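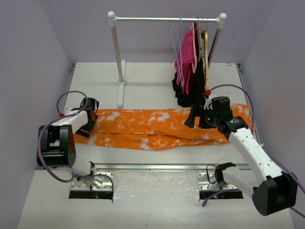

*Page last changed: September, Saturday, late afternoon*

Hi Anikó,

You asked for something you could read over coffee before your call with the Redier people, so I'm skipping the template this time. The spreadsheet is in the shared folder if anyone wants the long version.

## Where we are

We have 264 usable examples of the hanging task now, all recorded on the two-arm table with one of us driving both arms by hand. That's short of the 700 we promised for the whole grant, but most of the first stretch went into getting the setup to behave, and the pace has really picked up! Deisy Tamayo has become scarily good at the driving. Karthikeyan and I still drop things.

The task hasn't changed from the proposal: spread the fabric out flat, pick it up with both grippers, get it onto a hanger, put the hanger on the rack. The orange tie-dye piece is the one we use most these days. I like it because the whitish patches give the cameras something to hold on to, and you can tell at a glance where a fold runs. The plain black clothes are a pain by comparison (all shadow, no edges), so they mostly hang at the right end of the rack with the magenta one and get rotated in when we feel brave.

## What changed since the last report

- **Start positions.** We used to lay the fabric out neatly every time, and the model learned that neat was the only way fabric ever looked. Now we leave folds and wrinkled corners in on purpose. Zoltán wrote a little script that tells the operator how messy to be.
- **Hangers.** We mix them up: light blue, light pink, beige and a wooden one. The thin ones are much harder to see from the side, and the first model missed the light-blue one over and over.
- **Rack layout.** The clothes go at one end, so there's open bar to aim for. We'll start filling in the middle once the easy version works.
- **Labels.** Each recording now gets a pass/fail and a short note from a second person. Barnabás does most of these and he is stricter than me, which I've decided is good.

## What went wrong

We threw out 21 recordings from one batch after the right arm's wrist drifted and we didn't catch it until Barnabás was labeling. Annoying! There's a wrist check at the start of every session now. It takes a few minutes and I grumble about it, but I do it.

The other thing is two-handed timing. When one gripper is holding an end down and the other comes in for its grab, new drivers tend to pull too early and the fabric bunches. Deisy wrote up her way of doing it and we're all copying her.

## Money and time

We're inside the budget. The one thing I'd like to ask about is moving part of the travel line over to operator hours. The visit to Skivberg fell through, and I'd much rather spend it on more sessions. The spare gripper fingers from Tóth are ordered but not here yet.

## Next

1. Get 11 new garments into the rotation, sleeves included.
2. Retrain on everything we have and send you the clips, good and bad.
3. Have Flendton's people try driving, so the examples don't all look like Deisy's.

Could you let me know about the travel money before your call? Zoltán is drawing up the session schedule and it depends on your answer.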